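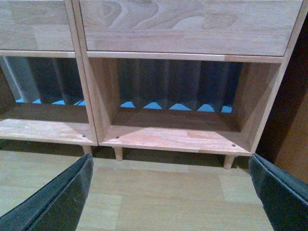 Setting up the shelf task for the club arm, start to finish. Written fast before the next session so shout if a step is missing. The task is simple to say: arm comes in low, lines up with an open cubby, puts the block on the cubby floor, backs out without knocking anything. The cabinet has drawers on top and open cubbies underneath, raised a bit on short rounded legs. Cubbies have no back to them, so the wrist camera looks straight through to the dark cloth behind, folds and blue triangles and all. Keep that in mind when you get to the vision part, it matters more than you'd think.

What you need
Arm with the Griltus fingers fitted
Laptop with Endero installed and the club project pulled
Makori board plus its own power supply (not the laptop USB)
Foam blocks
Masking tape, a tape measure, a pencil
One person on the stop button. Always.

Step 1. Place the cabinet
Front edge square to the base of the arm. Measure both ends, don't trust your eye. Tape round the feet so it can go back to the same spot if someone kicks it. Then leave it alone. If you move it after Step 4 you do Step 4 again.

Step 2. Power up
Makori board first, wait for the steady light, then the arm, then open Endero. Other way round and the arm won't show up in the list and you'll spend half the session restarting things. Press home. Hands off the table while it homes.

If it stops halfway with a red bar, check the wrist cable. Usually the wrist cable.

Step 3. Check the fingers
Open and close them 4 times from the manual panel. Both should move together. If one lags, the grub screw is loose, small hex key, quarter turn, no more. Wipe any fluff off the fingers while your there.

Step 4. Teach the approach points
Three points per cubby. Call them FAR, LIP and IN.

FAR - fingers open, pointing at the base of the cabinet, whole opening in view of the wrist camera.
LIP - fingertips 30 mm short of the front edge of the cubby floor. Height so the block clears the edge.
IN - block over the cubby floor, well forward. No need to go deep.

Jog in slow mode only. Save each one before you move to the next, Endero does not save on exit. We lost a whole evening's points in February because of that.

Name them with the side first, so RIGHT_FAR, RIGHT_LIP and so on. Do the right cubby first and get it working properly. Left one after.

Step 5. Vision
The program looks for the cubby opening by finding the edges: centre post, side panel, the rail under the drawer, front edge of the floor. Draw the search box round those in the camera tab and keep it tight.

Problems we have had:
- It finds the drawer instead. The right drawer front has big swirly grain and the edge finder loves a curve. Bring the top of the box down to the rail.
- It finds the cloth. Folds are vertical so they look like posts to it, and the zigzag along the bottom can pass for the floor edge. Raise the contrast threshold a bit at a time until only the wood is left.
- It finds a screw hole and calls it a block. Set minimum blob size to 38 and that goes away.
- Shadow under the cabinet gets picked up as the opening. Bottom of the box should sit on the floor edge of the cubby, not on the legs.

Exposure on manual, 2550 in the exposure field is what works with the room lights on. Auto exposure drifts every time the arm moves and you get a different answer on each run.

Step 6. Dry run
No block. FAR, LIP, IN, then back the same way. Slow. Watch the fingers against the post and side panel, thats where they touch if the wrist angle is off. If they touch, stop, back to FAR, fix LIP, run again. Don't nudge the cabinet to suit the arm.

Step 7. With a block
Load it by hand at FAR. Run. Release at IN, wait a second, then retreat. If the block comes back out with the fingers, open them wider before the retreat - the setting is in the gripper tab, not the motion tab.

Step 8. Log it
Every run goes in the Uder sheet, good or bad. Side, block, placed or not, what went wrong in a few words. "failed" on its own is no use to the next group.

Packing up
Home the arm, save, close Endero, arm off, board off. Leave the floor tape down. Blocks back in the tub.

Still to write: left cubby settings and anything to do with opening the drawers. Don't try the drawers yet please.

Last changed 19 Jun 2019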